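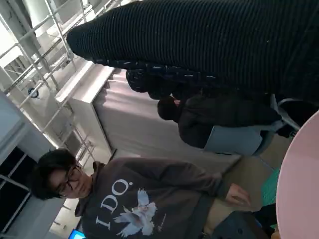

I finally walked the whole Zirnell canal path, end to end, and I've been grinning for two days! If you've been reading this blog for a while you'll know I had done the bits near Ernthorpe more times than I can remember (the lock, the long bend with the willows, back for coffee) but never the full thing. It always seemed like a trip for people with better boots.

Well, my boots are fine. I started at the Ernthorpe end at 7 in the morning, with mist still sitting on the water and a heron on the lock gate that would not move for me. I love that first stretch. The path is wide and packed hard, the houseboats are all shut up and quiet, and you can smell somebody's toast the whole way to the first bridge.

After the bridge it gets narrow, and this is where I'd always turned around. What a mistake! Past the old brick kilns the trees close right over the canal and it's like walking down a green hallway. I saw a kingfisher. Then I saw it again, or its cousin, and I stood there so long that a cyclist had to ring her bell at me. Sorry, cyclist.

The middle part by the gravel works is dull, I'll admit it. Long, straight, a fence on one side. I ate my cheese sandwich early just for something to do. But then you come up the flight of locks at Gunn and everything opens out, fields on both sides and the hills way off behind them, and there's a bench at the top lock that has to be one of the best benches in the county. I took my socks off and sat there for ages.

There's a tiny museum in the old lock keeper's house too, two rooms with maps all over the walls and a ledger open under glass. One page lists 1,475 loads of lime going through in a single year. I read every line of that page, the handwriting is gorgeous, all loops and blots, and whoever kept it spelled "barge" in a couple of different ways.
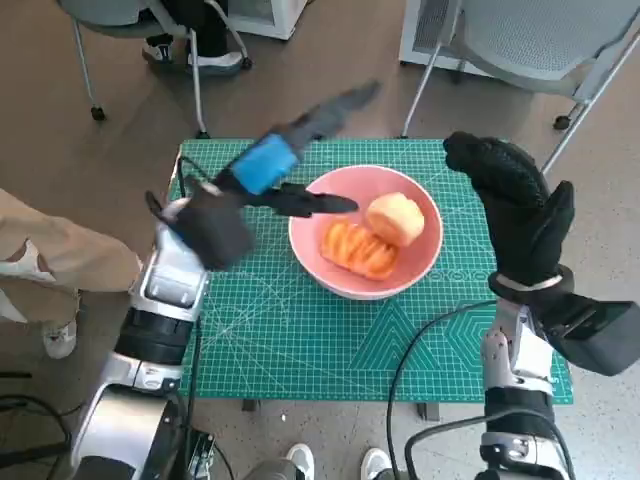 Where do you get back from if you walk it one way?

From Vosten, at the far end. The bus stop is just over the footbridge, across from the bakery, and the ride back to Ernthorpe takes 90 minutes with all the stops in the villages.

I sat upstairs at the front and tried to spot the canal the whole way home. You catch it through the hedges now and then, a little flash of water, and every time I thought, I was down there this morning!

Next up is the branch that splits off below Gunn and runs out to the reservoir. The map in the museum shows a tunnel on it, and I want to know if you can still get to the mouth of it from the path. If you've been out that way, please leave me a comment, especially if you know how muddy it gets in October.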